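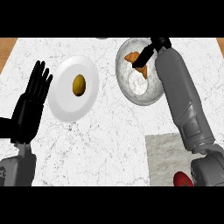
I finally switched electricity plans in August, after two years of meaning to. The old contract was a flat rate I signed when I moved to Emasthorpe, and I never looked at it again until Elsa Hakala, my neighbor across the landing, told me what she was paying.

So I got out the bills. In the twelve months before the switch I used 2,892 kilowatt-hours. The year before that it was 2,174. I hadn't bought anything big in between, so I spent an evening going through the apartment with a plug-in meter.

Most of it was the dehumidifier. I set it to run all the time during the wet spring and forgot to turn it back down. The old freezer in the hall closet was the other one. The door seal had gone stiff along the bottom and the motor hardly ever stopped. A new seal cost 30 dollars and took me most of a morning to fit, mainly because I put it on backward the first time.

The new plan has a cheaper rate after 9 p.m., so I run the dishwasher and the washing machine late now. The washer is loud on the spin cycle - I asked Elsa and she says she can't hear it. My last bill was 60 dollars lower than the one before it, though some of that is just the dehumidifier being off.

I still need to look at the water heater. It has a timer on it that I have never set.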